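Home | Features | Materials | Workshop | Back Issues | Subscribe

February
By the Features Desk

Why White Finishes Turn Yellow

White paint is the most common furniture finish sold by Fonseca, and it accounts for most of the color complaints the company receives. The usual complaint is a yellow cast on doors and drawer fronts that closed for long periods, while the top stays clean.

Two processes are involved. Alkyd enamels form their film by oxidation, and the oil in the binder darkens as it ages. Light bleaches part of that color back out. A surface kept in the dark loses the bleaching but keeps the aging, so the inside of a cabinet yellows faster than the outside. Waterborne acrylics have no drying oil and hold their color far better in low light.

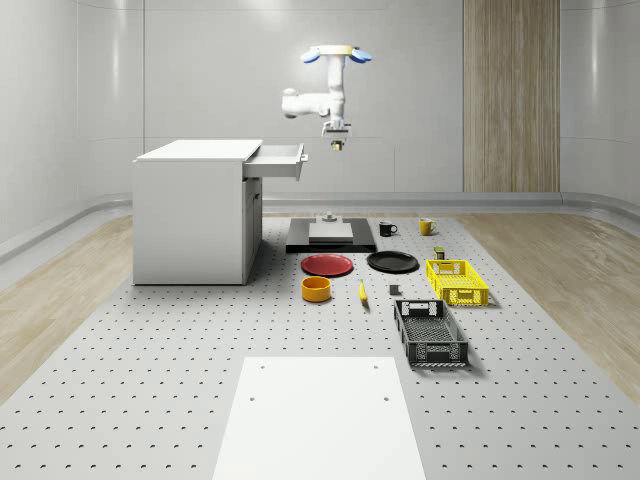
White cabinet with one drawer pulled partway out.

The second process starts under the paint. Knots and tannin-rich woods release colored compounds that move through a porous film. More topcoat slows the stain without stopping it. A shellac-based primer blocks most of it, provided the coat is continuous over end grain and corners.

In a test at the Nellport finishing lab, painted panels were stored for 1000 hours in a dark cabinet at room temperature. The alkyd panels had shifted enough to see next to a fresh sample. The acrylic panels had not. After 5 days on a bright windowsill, the alkyd panels recovered part of the loss.

Strong colors fail differently. Organic orange and red pigments can fade in sunlight, and a blue tint added to make white look brighter may fade before the base does, leaving the binder's yellow exposed.
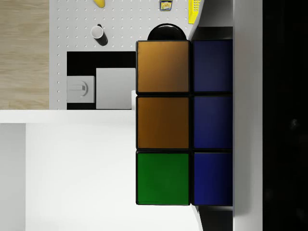
Can a yellowed alkyd finish be painted over with acrylic?
It can, once the surface is washed, dulled with fine sandpaper and given a bonding primer. Acrylic applied straight to glossy alkyd tends to peel.

Related
Sornance 143: A Low-Odor Primer on Trial
Reading a Paint Data Sheet
Trodeo Drawer Slides, Model 2213
Sanding Between Coats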